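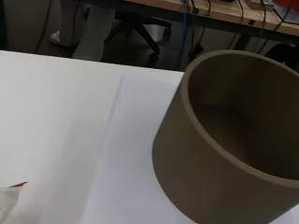
July 30, 2025
Notebook, Sterkow glaze tests

Wragg's recipe again, the one that "never crazes". Fired 26 test tiles, crackle on 19. Their sheet says to cool slower below 600 – we did, no change. 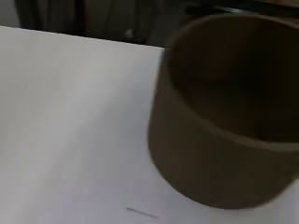 A note from Nendport says our clay is the trouble and the glaze is fine. Maybe. They said the same in November about a different clay.

Tried a half batch with more silica, sieved at 60. Pinholes, fewer cracks. I don't trust it yet.
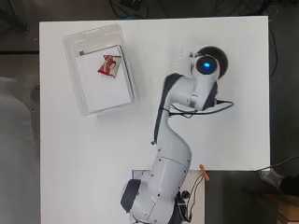
Weighed the frit twice and got the same figure, so the scales are off the hook. Next: Clunismont body, same glaze, 30 minute soak.
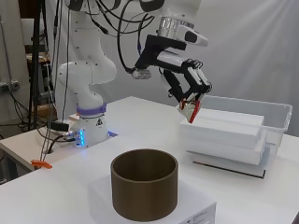 White arm, black cables over the top.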